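4.2 Demonstration at the Ivdale open day

The egg-handling task was shown to visitors at the Ivdale site on 28 December 2019. The bench was the one used for the trials in Section 3, with both arms controlled by the Tulwood software and no change made to the gripper fingers. Ayuba Owusu supervised the session and kept the log. Visitors stood behind a line on the floor and could ask for a run to be stopped or repeated.

Each run was limited to 300 seconds. The task was to move eggs between the table top and a moulded carton, using either arm. Closing force was held at the lower of the two settings given in Section 3, and the speed of both arms was reduced for the day. A run was recorded as failed if an egg was cracked, dropped or left outside the carton when the time ran out. Figure 6 shows the bench during one of the runs, with two eggs lying loose to the left of the carton and the left gripper open beside one of them. The right gripper is over the right half of the carton and hides part of it from this viewpoint, a difficulty discussed in Section 5.
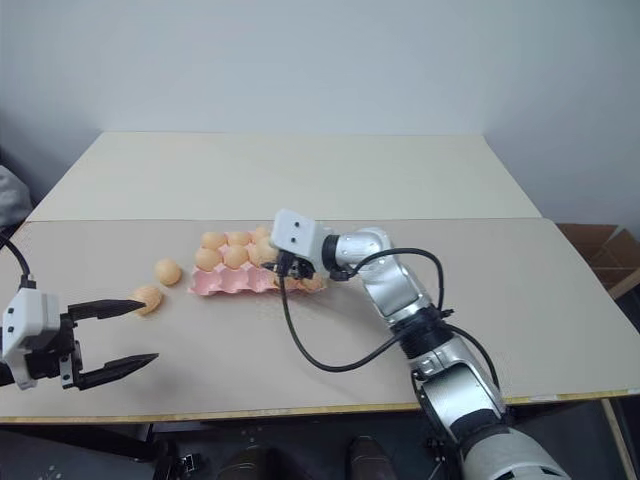

Figure 6. Egg-handling task at the open day, with both arms over the table.

4.3 Observations

Fifteen runs were completed. Most of the time lost was spent on the approach to an egg, where the operator had to correct the angle of the open fingers before closing them. Placing was quicker when the free cups were on the side nearest the arm in use. Visitors asked most often about grip force and about eggs of uneven size, neither of which was varied on the day. The runs are not pooled with the 253 trials of Section 3, as the arm speed was different.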